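Teaching by Hand – Gallery, Kitchen Table Sessions

Home / Newsletter / Galleries / September

Quick one this month. Two of us on the arm, one table, a lot of toy food. Most of the writing is down here because I only got the one picture sorted before the upload, rest of the set goes in with the next issue.

For anyone new: we're teaching the arm by remote. One person drives it with the handheld leader (we call it Mai, long story, it was on the box), the arm copies, everything gets logged. One run from start to finish is a demo. Do enough demos and the policy gets a chance at it alone. Before this we did it the other way, grabbing the wrist and pushing the arm through the motion. Still do for short stuff. Remote is easier on the shoulders and you don't get your own hand in every view.

Task list for the session was all kitchen – pick up, put down, move into, move out of. Thu Lương drove mornings, I took afternoons. Mārtiņš Paulauskas on the logging machine over from Ustthorpe, and on snacks. 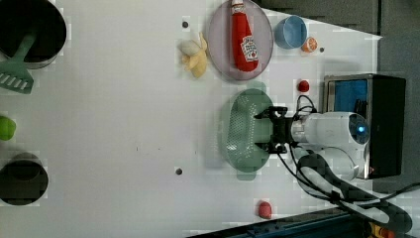

Rirkonmont Newsletter, Issue 2 – p. 14

Colander task. Gripper hovering over the right half of the green colander, ketchup and banana waiting their turn up top. Thu's favorite angle, straight down, you can judge the fingers against the rim.

A few notes on the colander since people asked last time.

It's harder than the plate. The plate you just clear. With the colander the fingers have to come down either side of the wall, and the wall is thin, and from the driver's seat you loose depth right at the end. Thu's trick is to stop just above, wait a beat, then go down slow. Mine was to go fast and hope. Guess whose demos we kept.

The pause causes its own trouble tho. Too long and the policy learns to hang there. We saw it with the bowl in the last round, arm came over, stopped, never went down. So the rule now – pause if you need it, but keep it short, and trim the dead time at the start of every file.

Handles or rim? We tried both. Handles are short, and if you come in even a little crooked they twist out. Rim grab is uglier but it holds. Rim it is, for now.

Numbers, for those who like them. 1,672 demos kept so far across all the kitchen tasks, out of 3,090 recorded. Sounds bad. A lot of the tossed ones are from the first weeks, when the save button also ended the run and we kept hitting it early. Colander by itself is some 400 and I'd like more before we train again.

What gets a demo tossed: drops, a second try at the grab, driver talking to somebody and drifting off. Second tries we might bring back in. Mārtiņš thinks the arm should see how to recover from a bad grab, and he's probably right, but then they need their own label and somebody has to go back thru the old files. Not me.

Layout gets shuffled between runs. Swap the fruit, turn the plate, slide the bowl over. Pots too. If it all stays put the arm learns the table and not the task – we found that out on the Nollamine set, which worked great until someone moved a cup.

Driving tips, collected from the wall:

Elbows on the desk.
Look at the fingers, not the object.
Open the gripper before you get there.
If you're tired, stop. Tired demos look tired and the arm copies that too.
Say the task name out loud before you hit record, saves Mārtiņš guessing.

Next up is two-step tasks. Strawberry into the colander, then colander over to the side. Thu has done a handful as a test and they run long, so we may cut them in half and teach each part seperately. Will report.

If you want to come and drive for an afternoon, write to the list. No experience needed, first hour is just practice and none of it gets saved. Bring your own coffee, ours is bad.

More pictures next issue.

Back to galleries / Issue 1 / Contact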